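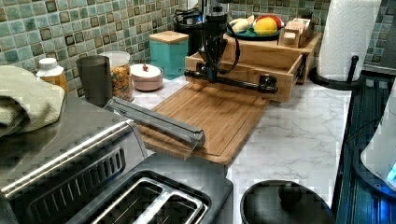

Fruit on top, drawer open beneath: a small shelf organiser on a marble-patterned worktop.

Against the countertop organiser, and then reluctantly for it

The usual advice on kitchen storage is to clear the worktop completely. Every appliance goes into a cupboard, every packet into a tin, and the surface is left bare until the next meal. I think this advice is wrong for most kitchens, and the small wooden shelf with a drawer in it is a useful way of showing where it fails.

My objection to these shelves used to be simple. They take up floor area, in the sense that a worktop has a floor, and they offer little in return. A typical unit of this sort from Mutar is 22 cm deep. On a standard run of units that leaves less than two thirds of the depth for work, and the part that is lost is at the back.

The back strip, however, is poor working space to begin with. It is hard to reach, badly lit under wall cupboards, and it collects things. In the kitchen we rented in Florkport I measured where chopping, rolling and buttering were done over a month. Almost all of it took place within 400 mm of the front edge. A shelf placed against the wall therefore costs very little, provided it stays against the wall.

The top surface should carry what is eaten without preparation. Fruit is the obvious case. A lemon, an apple and a banana on a plate will be used, and the same items in a cupboard will be found later. I prefer a plate to a bowl for the purpose. It holds less, nothing sits underneath anything else, and a soft spot is seen early. Packets belong in a small box with compartments next to the plate, upright, so that one can be taken out without disturbing the rest.

The drawer is more difficult. Shallow drawers of this type fill within days with rubber bands, takeaway menus and spent batteries. I now hold that the drawer should be left empty until a definite use for it has been found, and that an empty drawer in a kitchen is a respectable thing. Ours stayed empty until August, when it was given over to tea towels folded in three. It has kept to that.

A second condition concerns the opening distance. The drawer needs clear space in front of it, and that is exactly where a chopping board tends to live. A board laid flat presents no difficulty if the underside of the drawer clears it. If it does not, the board has to be moved each time, and in practice the drawer will stop being opened. Measure with the board in place. The Lawal catalogue gives external dimensions only, which is of no help here.

Then there is the toaster. A large one occupies as much room as the shelf and weighs more than it looks, and I see no case for carrying it in and out of a cupboard daily. It should stay out, with free air over the slots and no cloth on it while it is on. The flex is the real nuisance - most are too long for a toaster that never moves, and the surplus ends up lying over something else.

Material matters less than the sellers suggest. Vuletti charges a good deal extra for oiled hardwood. Pale bamboo does the same work, and both mark if a wet plate is left standing on them. Wipe, dry, and keep either one away from the sink.

My remaining reservation is about number. One such unit per worktop is enough. A second one turns the back strip into a wall of compartments, and at that point the people who want everything in cupboards have a fair argument.

March 4, 2025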